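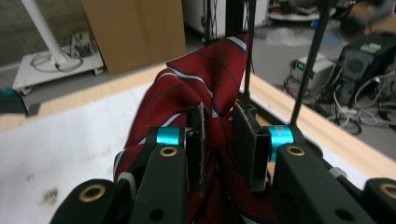

Fig. 1. Striped tie held between the finger pads. Note the gray edges of the pads and the brass bushings in the arms.

Handling Soft Goods, Unit 3: Looking After a Two-Finger Gripper
Lecture notes, S. Karagiannis

Read these before the Wednesday session. The slides only carry the headings.

1. What we are worried about

Most of the course so far has been about software, and most of the complaints I hear in the lab are about software too. "The policy has gotten worse." Maybe it has. In my experience it is at least as likely that a pad has worn smooth, a screw has backed out or a bushing has gone sloppy, and that a week of retraining is about to be spent on a problem that needs a hex key. I would like you to leave this unit unwilling to open a training log until you have looked at the fingers.

Fabric makes this harder. A steel block held badly tends to fall, and then you know. A necktie held badly can hang on by one fold for a long time, and the log will say "grasp: success" all the way through. Look again at Fig. 1. The cloth is gathered tight at the pinch and slack everywhere else. Is that a good grasp? I don't know, and neither do you. A still picture gives you the shape of the cloth. It says nothing about how hard the pads are pressing, or what the tie would do if you pulled it. Keep that in mind when somebody shows you a page of nice grasp photos as evidence of anything.

2. Pads

The face of the pad is the part that meets the work, so start there. Both pads in the figure have a worn-looking gray edge, a little frayed on the left one. Does that matter? People will tell you firmly that it does, or firmly that it doesn't, usually without having measured. Fuzz at the rim may be harmless. A loose fiber that snags fine silk-like cloth is a different matter, because it will hold the tie for you and flatter your results.

Procedure, with the gripper powered down:

Wipe both faces with a dry lint-free cloth. No solvent until you have checked what the glue is.
Run a fingertip across each face and around the rim. Write down what you feel, left and right separately.
Push each pad sideways with your thumb. Any movement at all goes in the log.
Close the fingers by hand on a strip of printer paper and pull it out slowly. Repeat at the top, middle and bottom of the pad.

The paper test is crude. If the strip slides free at the bottom and tears at the top, the pads are not meeting squarely, and you should find out why before you touch anything else. If it behaves the same in all three places, you have learned that the pads meet evenly on paper. You have not learned that they meet evenly on a wad of tie.

Change pads as a pair. Students always want to save the good one. A new pad facing an old one gives you two surfaces with different grip, and the cloth will creep toward one side in a way that looks exactly like a calibration error.

3. Arms and bushings

Each visible arm turns or carries load at the brass-colored bushings. Hold the tip of one finger and rock it gently, first in the closing direction and then across it. Some give in the first is normal on most linkages. Give in the second is what you are looking for. Compare left with right before deciding that anything is worn, as a gripper that was a bit loose when new will still be a bit loose.

Do not oil a bushing just because it is there. Some are made to run dry, and oil that creeps down to the pads will end up on the next shirt. The Kastix manual and the Delex manual in the lab cabinet disagree on this point, which ought to tell you something about manuals. Go by the one for the unit you have open.

4. How often?

The usual rule in our lab is a pad check every 500 cycles. I inherited that number and have never seen where it came from. When we went back through the Erwood log in October, the shortest gap between a clean check and a loose pad was 57 cycles, and the screws on that one had been put in without thread locker. So the rule would not have caught it. I still use it, as a floor. Check again after any collision, any pad change and any job that involved zippers.

5. Claims to be careful with

"The pads are self-cleaning." Ask to see one after a day of fleece.

"We tested it on fabric." Which fabric, folded how, and picked up from where? A flat towel and a rumpled tie have very little in common.

"Wear is compensated in software." The Ionescu note in your reader makes this case as well as it can be made. Read the results table closely. Nearly all of the gain comes from the runs where the pads had been replaced as well – the author does mention this, in a footnote.

6. For the session

Work in pairs. One person does the checks in sections 2 and 3 and calls out the findings, the other writes. Then swap, without looking at the first sheet. I expect the two sheets to differ, and we will spend the second hour on where they do.

Bring a tie or scarf you don't mind ruining. Sleeves rolled up, no rings. Log sheets are on the shelf by the door – take the version with separate columns for left and right.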